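Zalgate 11 shooting trainer review

I bought the Zalgate 11 in January to work on my wrist shot at home. It cost 1399 kronor from Sivimby and arrived in one flat box. I have used it in the garage most evenings and I am now past 3000 pucks.

The set is a slick shooting board, a passing rebounder that clamps to the long side, and four fabric targets that hang in the corners of a normal goal. The board is the best part. Pucks slide on it close to the way they do on decent ice, and it has held up well. There are scuffs where I drag the heel of the blade, but they don't slow anything down.

The rebounder is okay. Firm passes come back flat and on the tape. Soft ones die halfway, so it is no use for practicing touch. The clamp also works loose after a while and I have to stop and tighten it.

I don't like the targets. The straps are too long for a standard goal, and the lower two swing out of place after every hit – a goal from Hostus that I borrowed was no better. I took them down and went back to aiming at the posts.

I kept a log for the first month. Of my first 500 shots at the top left corner I hit 331, which was better than I expected. My release feels quicker too, though I can't say how much of that is the board and how much is just shooting every night.

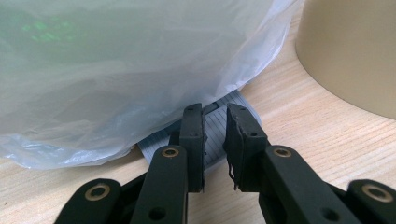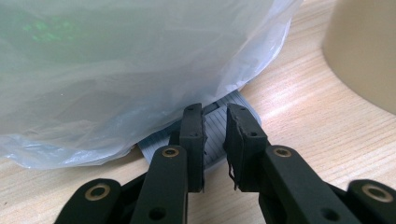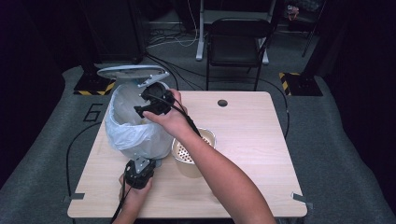

Compared with the Brandão board

A teammate has the Brandão board, which is shorter and has no rebounder. It is easier to store and the surface is about as fast. If you only want to shoot, get that one. For one-timers and quick catches the Zalgate makes more sense, as long as you check the clamp.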